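Chapter 7
Choosing Between Grippers

Most people who come to this subject want to talk about arms first. Arms are big and they cost a lot, and they look very fine swinging about on a stand, so I can't blame anyone for that.

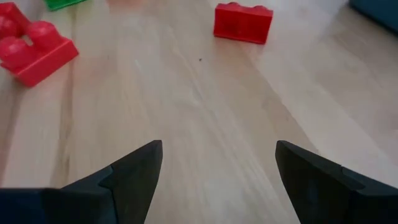
But the arm only carries the hand to the job, and it is the hand that has to do the job once it gets there. A good arm with a poor gripper will drop toy bricks all afternoon, and you will spend the evening hunting through the controller settings for a fault that was never there (I have done this more than once, I'm sorry to say).

In this chapter we shall put two grippers through the same set of trials. The first is the Dobos, a plain pair of fingers that open and close together. The second is the Tanulen, which has softer pads and a slower grip. Both were fitted in turn to the same arm in the teaching room at Wadstead, and each was asked to pick up a single brick from the floor 200 times. The Dobos weighs 205 grams and the Tanulen rather more, a point we shall come back to when we look at how quickly an arm can stop.

Before you turn to the results, have a go at section 7.1, where you will write down what you mean by a successful pick. It sounds like a small thing – does a brick held by one corner count? – but two groups of students at Brusmont once scored the very same run and came out with different totals. Keep your written rule beside you as you read on, and use it for the exercises as well.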